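Galería: Brostis en el banco de manipulación

Inicio / Proyectos / Brostis / Galería

Brostis es el conjunto de programas con el que Zurville controla su robot de dos brazos en tareas de mesa: localizar un objeto, decidir por dónde cogerlo, llevar la mano hasta allí y cerrarla. Esta página acompaña a la versión de septiembre. Las notas siguen el orden en que se ejecutan los módulos y la fotografía va después, con sus comentarios. La documentación de instalación está en la sección Descargas.

Percepción

La cabeza del robot lleva la cámara principal. El módulo de percepción recibe la imagen en color y la profundidad, las alinea y separa lo que sobresale del plano de la mesa. Cada región separada recibe una etiqueta, una caja orientada y un valor de confianza. Por debajo del umbral configurado, la región se conserva como obstáculo, aunque no puede elegirse como objetivo.

El plano de la mesa se recalcula al empezar cada intento. En las primeras versiones se calculaba una sola vez, al arrancar, y cualquier cambio de postura del torso dejaba los objetos unos milímetros por encima o por debajo de donde estaban.

Las superficies metálicas pulidas han dado más trabajo que los objetos. El reflejo de las lámparas abre huecos en el mapa de profundidad, y el reflejo de un envase produce a veces una segunda región pegada a su base. El filtro actual descarta las regiones que quedan por debajo del plano estimado y rellena los huecos con la ecuación del propio plano. Funciona bien con envases opacos. Con los transparentes sigue fallando y está anotado como pendiente.

El conjunto de validación tiene 3.000 imágenes etiquetadas a mano. De ellas, 900 corresponden a mesas con brillo fuerte y se evalúan por separado, para que una mejora general no tape un retroceso en ese grupo.

Propuesta de agarres

A partir de la caja orientada y de los puntos visibles, el módulo genera candidatos de agarre. Para los cilindros usa dos familias: lateral, con la palma mirando al cuerpo del envase y el pulgar en oposición, y superior, con los dedos alrededor de la tapa. La familia superior se desactiva si el objeto es más alto que el límite fijado en la configuración.

Se evalúan 30 candidatos por objeto. Para cada uno se comprueba que la muñeca llega, que los dedos no tocan la mesa en su recorrido de cierre y que el objeto cabe en la apertura disponible. Los que pasan se ordenan según la distancia a los límites articulares. El orden se puede cambiar desde el archivo de tarea, por ejemplo para dar preferencia a los agarres que dejan la etiqueta hacia fuera.

Los envases bajos son el caso incómodo. Queda poca altura útil entre la mesa y la tapa, y los dedos largos tienen que entrar inclinados. Para ellos se añadió un parámetro, altura_minima_contacto, que sube o baja el punto de contacto del pulgar respecto al plano. El valor por defecto es conservador y conviene ajustarlo con cada mano.

Planificación

El planificador se llama Messina y se distribuye también por separado. Recibe la postura actual de los dos brazos, la lista de agarres ordenada y el mapa de obstáculos, y devuelve una trayectoria en espacio articular. Si el primer agarre no tiene solución dentro del tiempo asignado, pasa al siguiente sin avisar a la tarea. El aviso llega cuando se agota la lista.

Cada trayectoria se divide en dos tramos. El primero lleva la mano a una postura previa, separada del objeto, y se planifica con todas las comprobaciones de colisión. El segundo es la aproximación, en línea recta y a velocidad reducida, y en él se permite el contacto de los dedos con el objetivo. La separación entre ambos tramos se guarda en el registro con una marca, y es el punto en el que se detiene el robot cuando se trabaja en modo paso a paso.

El brazo que no interviene también se incluye en el cálculo. Messina lo trata como obstáculo fijo si la tarea lo declara en reposo, o como parte móvil si tiene que apartarse. La opción de dejarlo fuera existió y se retiró.

Control de la mano

La mano se mueve con posiciones de consigna por dedo y un límite de corriente. La apertura previa se elige según el diámetro estimado del objeto, con un margen que cubre el error de percepción. Al cerrar, cada dedo se detiene por separado cuando alcanza su límite, y el controlador espera a que el pulgar y al menos otro dedo informen de contacto antes de dar el agarre por hecho.

Los límites de corriente están en el archivo de la mano, uno por dedo. Quien venga de la versión anterior debe revisarlos: antes se aplicaba un valor común y el archivo antiguo se carga sin error, con los dedos meñique y anular más débiles de lo esperado.

Herramientas de registro

Cada intento genera una carpeta con las imágenes de entrada, los candidatos, la trayectoria elegida y las consignas enviadas. El visor abre la carpeta entera y permite avanzar por instantes, con los candidatos descartados en gris y el motivo del descarte al lado. También se puede repetir la planificación sobre un intento grabado, cambiando parámetros, sin mover el robot.

El formato de registro es el mismo que usa Dekmont, nuestro banco de pruebas en simulación, de modo que un intento real puede cargarse allí como estado inicial. Los nombres de las articulaciones deben coincidir. Si no coinciden, Dekmont rechaza la carpeta e indica la primera articulación que no reconoce.

En la mesa
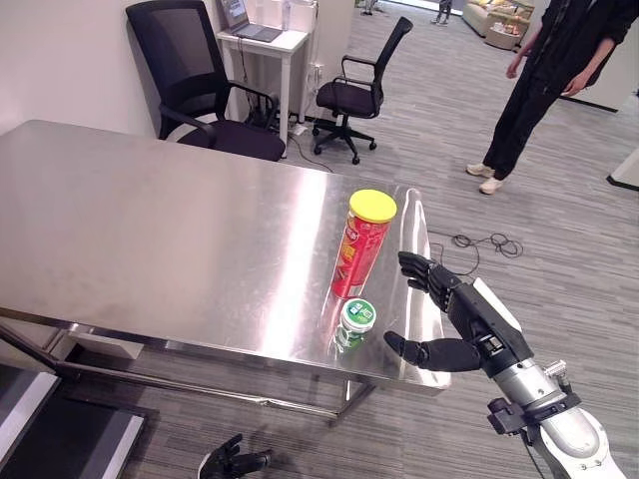
Lucía Arregui Soto

Mano derecha abierta junto al envase bajo de franjas verdes, con los cuatro dedos hacia arriba y el pulgar extendido hacia la tapa blanca. El bote rojo de tapa amarilla queda detrás, cerca del mismo extremo de la mesa. La imagen es la vista desde la cabeza.

Para quien trabaje con percepción, lo interesante está en el acero: la franja brillante que cruza la superficie hasta el borde delantero y los reflejos débiles de los dos envases. Son las condiciones del grupo de mesas con brillo descrito arriba.

Notas de configuración para una mesa de este tipo

Recorte. La zona de trabajo se define como un rectángulo sobre el plano de la mesa. Sillas, cables y personas que aparezcan más allá de ese rectángulo no entran en la propuesta de agarres, pero sí en el mapa de obstáculos si están dentro del alcance de los brazos.

Objetos vecinos. Con dos envases próximos, el más alto limita por dónde puede entrar la mano hacia el más bajo. El parámetro holgura_vecinos fija la distancia mínima entre los dedos y cualquier región que no sea el objetivo. Subirlo mucho deja a Messina sin candidatos, y el registro lo muestra como «lista agotada» sin más detalle. Está previsto mejorar ese mensaje.

Borde de la mesa. La plancha se modela como una caja con grosor, y el grosor hay que medirlo. Si se deja a cero, el planificador acepta trayectorias en las que el antebrazo atraviesa el canto.

Mano izquierda. Cuando no participa, se recomienda declararla en reposo con su postura real, leída de los codificadores al inicio del intento. La postura de reposo teórica del archivo solo debe usarse en simulación.

Exposición. La exposición automática de la cámara cambia al entrar la mano negra en la imagen. Nosotros la fijamos antes de la aproximación y la liberamos al terminar.

Cambios de la versión de septiembre

- Plano de mesa recalculado en cada intento.
- Límite de corriente independiente por dedo.
- Brazo en reposo incluido siempre en la comprobación de colisiones.
- Visor: motivo de descarte visible para cada candidato.
- Corregido un error por el que la etiqueta del objetivo se perdía si la mano lo tapaba por completo durante la aproximación.
- Retirada la opción ignorar_brazo_pasivo. Los archivos de tarea que la contengan darán error al cargarse.

Pendiente

Los envases transparentes, como se ha dicho. También el paso de objetos de una mano a otra, que hoy se programa como dos tareas seguidas con una postura intermedia escrita a mano, y la estimación del diámetro en cilindros vistos desde muy arriba, donde la caja orientada sale más ancha de lo debido.

Uso de la fotografía

Puede reproducirse en clases y presentaciones citando a Zurville y a la autora. Para publicaciones, escriba a través del formulario de contacto indicando el nombre de esta galería.

Ver también: Messina, guía de parámetros / Dekmont, formato de registro / Brostis, instalación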